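Kalham wants you to hang your socks on a subscription

Last updated: August, 4:40 p.m.

Kalham, the housewares company best known for its folding drying racks, will start selling a clip hanger for small laundry next month, and it would like you to keep paying for it after you get it home. The hanger is called the Flunlow. It costs $11 up front, with a refill plan that mails out replacement clips four times a year.

The pitch is that clips break. Anyone who has owned one of these hangers knows that part is true. The little springs give out, the plastic goes chalky if it lives on a balcony, and sooner or later you're pinning a washcloth with two fingers' worth of grip and a prayer. Kalham says its customers throw away whole hangers over a few dead clips, and that the refill plan will keep the frames in use for years.

What the company has not explained is why the clips can't be made to last longer in the first place. A statement sent out with the launch says the Flunlow's clips are "designed for easy renewal," a phrase that could cover nearly anything with a hole in it. Asked how many wash days a clip should survive, a spokesperson pointed back to the statement.

Clip hangers have been around for decades, and the basic idea hasn't changed much. You hang one thing from a rod or a door frame, and a lot of small things hang from that. Socks, baby clothes and dishcloths dry without taking up a whole rack. The mixed-color clips are a habit of the trade, and Kalham is now selling them as a feature, with the suggestion that each member of the household take a color. Families with more than one child may want to think about how long that would hold up.
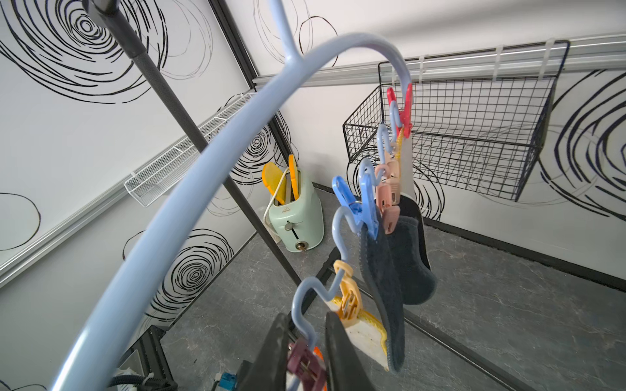
By Gebhard Frei
Household goods reporter

A light blue hanger with its small hooks in a chain is about as plain as laundry gear gets. Red, pink, blue, yellow and purple clips, a couple of dark navy pieces hung up, a white cloth with a yellow border held by one edge - there isn't an obvious place in any of that for a quarterly payment.

Kalham's case rests mostly on a survey it ran itself. The company says it asked 155 of its existing customers about their drying habits, and that 133 of them had thrown out a clip hanger at some point. It has not said over what period, or whether any of them were asked if they would pay for a refill plan. Those are different questions. Plenty of people have thrown out an umbrella too, and they have not gone looking for someone to bill them for ribs.

The survey also left out the cheapest fix, and probably the most common one. When a clip goes, a lot of households put a wooden clothespin in its place with a twist of wire or a bit of string. It looks bad and it works fine. Loose plastic clips can also be bought by the bag at many discount stores, although Kalham says those won't fit the Flunlow's hooks, which have a narrower opening than most. The company describes the narrower opening as a safety improvement. It did not say what it was making safer.

Rival Windetti, which sells a similar hanger without a plan, said it had no intention of following. It has its own reasons to sound relaxed, of course. Its hanger doesn't come apart at all, so when enough clips break the owner buys another one. Of the two approaches, Kalham's at least leaves less plastic at the curb, if customers stick with it and if the clips they get in the mail are any better than the ones they're replacing. Both of those are open questions for now.

There is also the matter of where these things get used. Kalham's brochure shows the Flunlow on a sunny terrace. Most people dry small laundry indoors, wherever there's a free bit of air, and in that setting clips tend to last a good deal longer. A customer who never puts the hanger in the sun could end up with a drawer full of spares by the second winter. Kalham says the plan can be paused, but only after the first two shipments.

The Flunlow will go on sale first at 154 stores in the Prothero chain, with the refill plan offered at the register. Shoppers can buy the hanger without signing up. Single clips won't be sold in stores at launch, and the company would not say whether that will change.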